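1 min read

Hi Glykeria – quick update on the laundry folding work for April, and I'm keeping it short because the long version is with Damilola already!

We've spent nearly all our time on dark clothes this month. Towels were easy going, so Giang moved us on to the awkward stuff, and a long black garment with a drawstring is about as awkward as it gets (I've learned to dislike drawstrings). We're at 16 kinds of garment out of the 30 we promised you, and I'm pretty happy with that. Of the $2000 for fabrics and baskets, we still have $80 left – so yes, I'll be asking for a top-up.
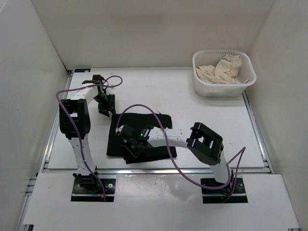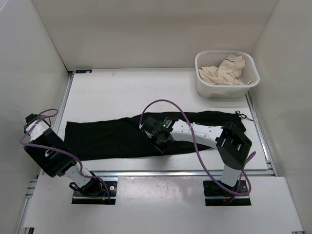
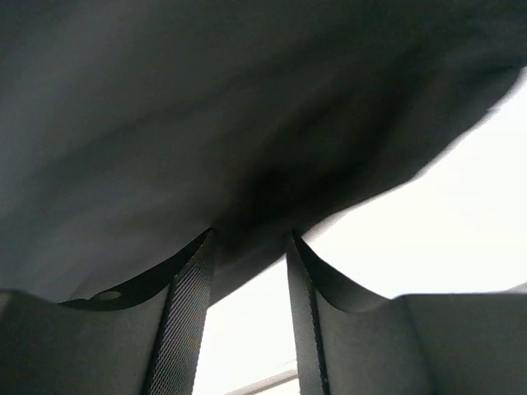
Will the other 14 garments be ready by the end of the grant?

We expect so, as long as the Retness order shows up on time. Leonardo has the list, and knits come first.

One more thing – Toàn would like to swap the heavy coats for kids' pajamas. I'm for it, but it changes what we wrote in the plan, so please tell me if that needs a form. I'm at my desk most mornings if a call is easier.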